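Speaker notes – Idris Ellis, Clamstead branch circuit session

Slide 1. Title. Skip the bio, it is in the handout.

Slide 2. Scope: kitchen receptacle loads in older rental units. Panel upgrades are covered in the Drundel talk. State the sample early – 2917 logged trips, all from units with original wiring.

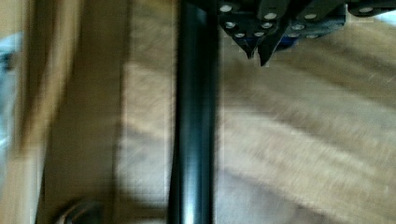 Black rod, light wooden surface to the right.

Slide 3. Continuous versus short-duration load. Breakers respond to heat as well as to fault current, so a modest overload can hold for minutes before it trips. Walk through the Ikeda curve slowly. People misread the log axis.

Slide 4. Heating appliances sharing one circuit. Ask for a show of hands, then give the result: some 36 percent of trips had two heating loads running together.
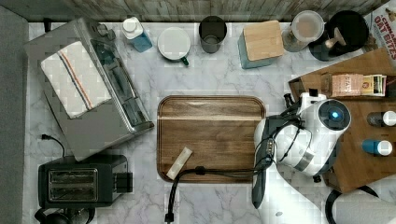 Moving one load to the second circuit cleared most repeat trips. Note the exception for units where both outlets share a neutral – refer to the Skedent worksheet, page 2.

Slide 5. Placement and cord routing. Keep to two minutes.
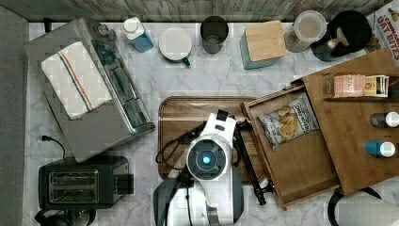
Toaster oven and two-slot toaster on a marble countertop, from above.

Slide 6. Questions. If asked about arc-fault devices, defer to the afternoon panel.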